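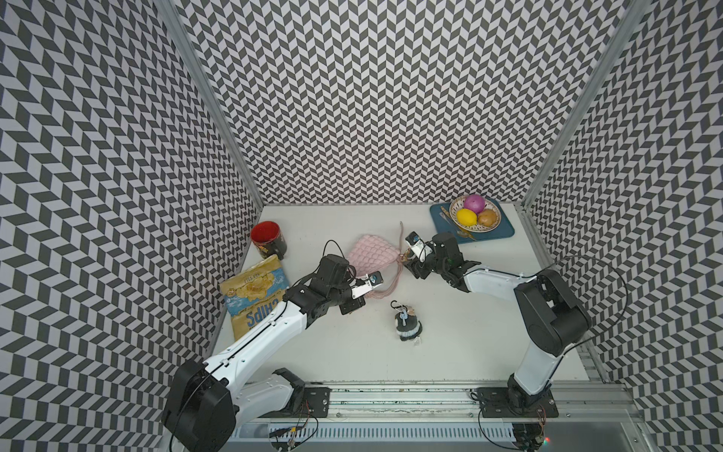
Figure 1. Four of the objects on the white table: mug, chip bag, pink knitted pouch and plush keychain.

Sorting Small Belongings: What People Put Away Together

Project report, Group 2
Tsehay Hailu, Volkan Işık, Natália Procházka
Supervisor: Aslı Dönmez
24/09/2022

14 shares | 3 comments

1. Background

Our project looked at how people group everyday items when they tidy a surface. We got the idea from the shared study room in Tirnska, where mugs, snacks and key rings collect on the tables until someone clears them. Most advice on tidying says to sort by use. We wanted to know if people do this when they get no instructions.

2. Objects

We chose things a student might carry or leave behind. The mug is black outside with a gold and orange pattern, and bright red inside. The chip bag is mostly yellow and gold with blue lettering. We picked it as a food item that doesn't keep a fixed shape. The pouch is pink, with a bubbly stitch and a thin cord. The keychain is a small fuzzy doll, dark gray and black, with a striped band like a skirt and a black carabiner clip on top.

We expected the pouch and the keychain to be the hardest to place. A pouch is both a thing to put away and a thing to put other things in. A plush keychain can count as a toy, a bag accessory or a key holder.

3. Method

We had 17 participants, all students from our building. Each one got the objects on a white table and an empty tray with two sections. They were asked to put everything in the tray the way they would at home. There was no time limit. Each person did the task more than once with the objects in different starting places, and we recorded 105 trials in total. Afterward Natália asked each participant to explain their choices and wrote down the answers.

Volkan reset the table between trials. The layout was scattered on purpose, with no pairs lined up.

4. Results

The mug and the chips went into the same section in most trials. Participants called them "kitchen stuff" or "snack stuff." The pouch and keychain were also usually paired, but the reasons varied more. Some said both belonged with a bag. Others said they were both soft.

Ten participants tried clipping the keychain to the pouch or its cord at least once. We had not planned for this and had no column for it on our form, so Tsehay added one after the first session and we filled in the earlier trials from notes.

The starting position mattered less than we thought it would. When the chips started next to the mug, people moved them together, but they did nearly the same when the two started far apart.

5. Problems

The bag of chips got more crinkled as the sessions went on and took up a different amount of space each time. We should have bought several. Two sections in the tray may also have pushed people toward making pairs. Hülya Çınar from the Erdem group suggested a tray with movable dividers, and we would use one if we ran the study again in June.

Comments (3)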